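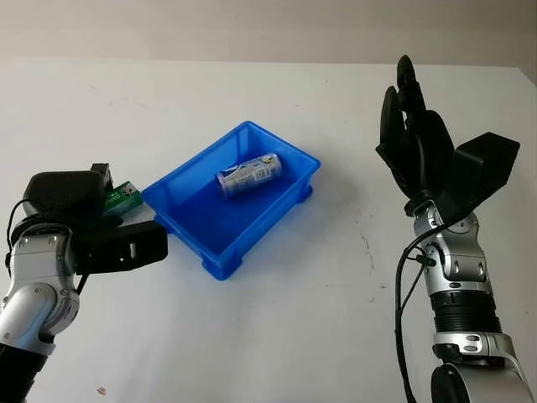
Can two people with day jobs build a robot that tidies up after them? After a winter and most of a spring at it in the shared workshop in Resbridge, I'd say you can build one that tidies up if you stand next to it.

I came into this as the doubter and I haven't moved far. Periklis Manolakis had the idea, and he had already bought the motors when he told me about it. My share was the wiring, the power supply and the complaining. We set ourselves a small job: pick up groceries, put them in a bin, leave the table clear. Six kinds of item to begin with, all light, all with straight sides or round ones.

People who stop by love the hands. I get it, they have fingers. But fingers mean more joints, more cable and more ways for a cable to snag on an elbow, and I have rerouted the left one so often that I no longer bother trimming the ties. For cans and little boxes, a two-jaw clamp off the Brakik catalog would do the work for a lot less money. Periklis says we'll want the fingers later. Maybe – though "later" has been carrying much of this project since July.

Then there's the log. We have 611 attempts in it, and he wants 2000 before he'll retune the grip force. I'd have retuned it at 20. Small cartons are still the worst: too soft a grip and they slide, too firm and the sides buckle. Cans roll once they land, which the software doesn't care about and I do.

Next up is swapping the Zervas power supply for one that doesn't whine, and moving the emergency stop to where I can reach it sitting down. I've asked for the clamp again. Periklis is thinking about it.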